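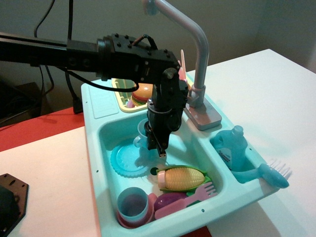 Section 2: Setting up and using the play sink

Welcome to the part of the guide where the Lelavo sink gets put to work. If you have already built the stand from Section 1, well done, that was the fiddly bit! If you skipped the stand and plan to use the sink on a table, that is perfectly fine too, and plenty of families leave it that way for good. You will want a flat top at a height your child can reach without standing on tiptoe, and a towel close by if you mean to use real water.

Before you begin

Give every piece a wash in warm water with a drop of dish soap and let it all air dry. Keep the batteries out of the pump until the very end. Small screws should stay in their bag until you need them, and well away from little brothers and sisters.

Putting the sink together

1. Set the sink on the table with the drainboard to your left and the faucet opening toward the back. Run a finger along the raised rim and check that it feels even all the way along.

2. Press the faucet base onto the rim. It goes in at a slight angle first and then drops flat, and you should feel a soft click. If you don't, lift it off and try again without forcing it.

3. Turn the spout so that it bends over the basin. It swings quite freely, and children love swinging it, so do show them how far it goes before they find out by leaning on it.

4. Stand the dish rack at the back. It lifts out for cleaning and doesn't need any screws.

5. Push the drain plug down with your thumb until it sits snug.

6. Slide the batteries into the pump compartment, following the marks inside the lid, and tighten the lid screw by hand. A screwdriver that is too large will chew up the screw head, so take the smallest one you have.

Note: The pump takes 2 AA batteries. Please use fresh ones of the same kind and don't mix old with new.

Filling with water

1. Close the drain and pour in cool or lukewarm tap water up to the fill line. A small pitcher is much easier than a kettle or a pan, and kinder to your tabletop.

2. Press the button at the base of the faucet. It may take up to 10 seconds for the water to come through the first time, while the air works its way out of the tube.

3. If nothing comes, switch off, top up the water a little and try once more.

Caution: Never use hot water. Never leave a young child alone with a filled sink, even for a moment, and even if the water looks very shallow.

Playing and washing up

The plates, cups and play food can all go in the basin together. The corn and the hamburger are usually the first things in (and the last things out), and there is no harm in that as long as they get a proper drying afterward. Pull the hamburger apart before you dry it, as water likes to sit between the layers. Plates and cups do best leaned in the rack with a bit of space around them. Try not to heap too much in the front of the basin when the pump is on, or a plate may settle over the drain and slow everything down.

Some families prefer dry play, and the sink is every bit as good without a drop of water in it. In that case leave the batteries out altogether.

After play

1. Switch off the pump.

2. Lift the food and dishes out onto a towel.

3. Open the drain over a bowl or a real sink and let it empty completely.

4. Wipe the basin and the rim with a soft cloth, and get into the grooves of the drainboard, where soap tends to collect.

5. Leave everything uncovered overnight before it goes back in the box.

Caution: Don't put the faucet in the dishwasher. The dishes and the rack may go on the top shelf on a gentle cycle.

Text revised Feb 17, 2025 by Fedir Vakulenko. For missing or replacement pieces, see Section 3.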